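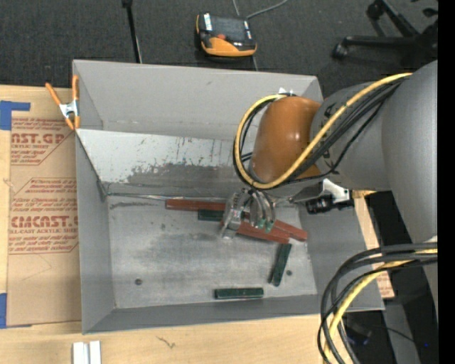 Gripper over the bin, with six wooden sticks on the floor of it.

2018-11-28

Hi again from the Orkport reading group! We finally got through the active learning paper we'd been putting off, and I came away with a lot more sympathy for anyone who has to pick which examples get labeled first.

I tried the main idea myself on Gallardo, the little text collection we all keep using. I gave myself a budget of 50 labels and let the model ask for whatever it was least sure of. Well, it asked for junk. Duplicate headers, half-empty records, one page that was all commas (I labeled that one twice, because I forgot I'd seen it). A plain random pick beat it until I got to 200 labels, and only then did the clever version pull ahead.

What helped was grouping the data into 8 clusters first and taking a few from each before letting the model choose anything. It's a small change, two extra lines in my script, and the early part of the curve looks so much better! I still don't know how to pick the number of clusters without peeking at the test set, so if you have a favorite trick, please send it over.

My script is in the Laneo folder if you want to play with it. It's messy, and you'll need to change the path at the top.

In our next session we're reading the one on noisy annotators. The Cletombridge folks are joining by video, so bring headphones if you're calling in too.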